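Wivdale Kitchen Notes
27 August 2024

Thread on clearing the table after a rice meal. I got asked about this after the post on lunch boxes and the answer was too long for a reply.

Short version: everything goes on one tray, food comes off before anything gets near the sink, plates go in the rack first, and the tray gets cleaned last. The rest of this is details.

I use a tray because the table is wood and I don't like scrubbing it. Rice left on wood overnight sets like glue and you end up picking at it with a fingernail. On a plastic tray you can soak it and forget it.

The tray should have a raised rim and a flat middle. Rounded corners are worth having too. Square corners collect grains and you need a toothbrush to get them out.

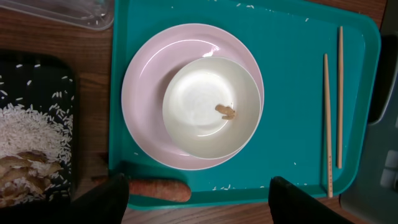

Pink plate, white bowl, chopsticks and a fair amount of rice on the tray.

Stack the bowl on the plate while they're still on the tray. One trip to the sink instead of 2. If there's still something in the bowl, tip it out first or it ends up in the dishwater and then in the drain.

Chopsticks stay off the stack. They roll. Lay them flat on the tray, off to one side, and take them over on their own at the end.

About scraps. I used to scrape everything straight into the trash, which meant walking back and forth with a dripping plate. Now I keep a second, smaller tray on the table just for scraps. Rice, crusts, the bit of fried stuff no one wanted. It gets emptied once.

A dark scrap tray is better for white rice, by the way. You can see what's left after you dump it. Mine before this was cream colored and I kept putting it away dirty.

Someone will ask about composting. Wivdale takes cooked food in the green bin but only if it's in a paper bag. No plastic, no "compostable" plastic either. They started checking last November and they do leave the bin behind if they find any.

Anything raw that didn't get used goes back in the fridge before I start on the dishes. If I leave it till the end it sits out all evening. I have thrown away a lot of soft carrots learning this.

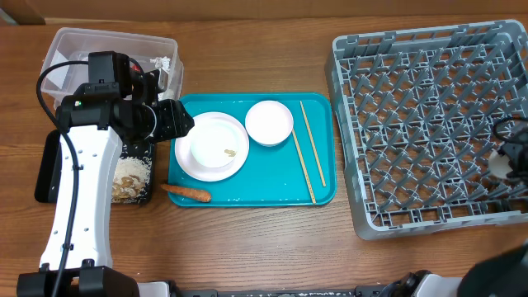 The rack goes right next to the tray, on the table, before I move anything. My old habit was to leave the rack by the sink and carry wet plates around the corner to it. Having it close also means I can see how much room there is, so I know if I need to put last night's dishes away first. (I always need to put last night's dishes away first.)

On racks. Get one with pegs in rows. I had a flat wire one from Rukon for years and plates slid down and leaned on each other and never dried where they touched. The plastic kind with a lot of short pegs holds a plate up by itself.

Wire racks also rust at the welds. The Rukon one left orange dots on the counter. If you have one of those, put a towel under it.

Order for washing: glasses, chopsticks, small bowls, big bowls, plates, pans. Order for the rack is different. Plates first because they need the pegs, then bowls upside down wherever they fit, then the chopsticks in whatever gap is left.

I know you're supposed to wash and rack in the same order. I wash everything, leave it in the second sink, and then rack it all at once. It takes a minute more and I don't have to rearrange anything.

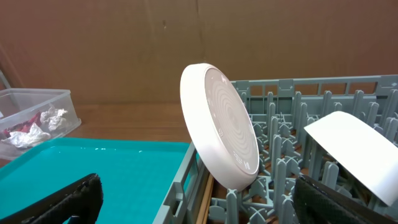

Plates with a raised foot on the bottom hold water, and that's the part people forget. If you put one away flat, the ring is still wet and it drips on the plate under it. So I stand them on edge. The white one at the left end of the rack has rings on the underside, one inside the other out from the middle, and each of those will hold a little line of water if the plate is lying face down. Standing up, it has somewhere to run. There's also some small gray print down near the edge of the base. Check yours for that kind of thing before you put it in a dishwasher or microwave. I skipped that once with a Pestska bowl and it crazed all over.

Big plates go at the ends, small ones in the middle. The end of the rack gives a heavy plate something to rest against. I leave an empty row between plates if I can.

Bowls: don't nest them. I know it saves space. They come out with a ring of water in the bottom and by morning they smell like a sponge.

Wooden chopsticks: wash by hand, dry with a towel, leave them lying down overnight with air around them. Don't stand them tips down in a cup. The tips sit in water and go fuzzy.

I bought a bag of 300 disposable ones from Moser for a party and I'm still finding them in drawers. Not recommended unless you're feeding 1,000 people.

OK, the tray. Don't wipe it while the rice is fresh. You just smear it. Let the grains dry and most of them will lift with a plastic scraper or an old card.

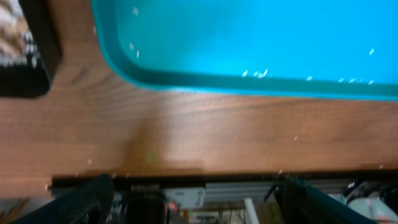 Work from the middle out to the rim and then along the rim to one corner. Tip it over the scrap tray at that corner. Whatever is left after that is stuck, so run an inch of warm water in it and leave it for 11 minutes. I timed it. Ten is probably fine.

Then the table. There will be rice on the table too, even with a tray. Dry cloth first, damp cloth second, dry cloth again if the wood is unsealed. Going straight in with a wet cloth pushes the starch into the grain and you get a dull patch.

Check the floor before you walk through in socks.

Someone asked in the replies what I use on the wood. Plain dish soap, a drop of it in a bowl of water. Oil twice a year.

Next thread is pans. Send me your burned ones.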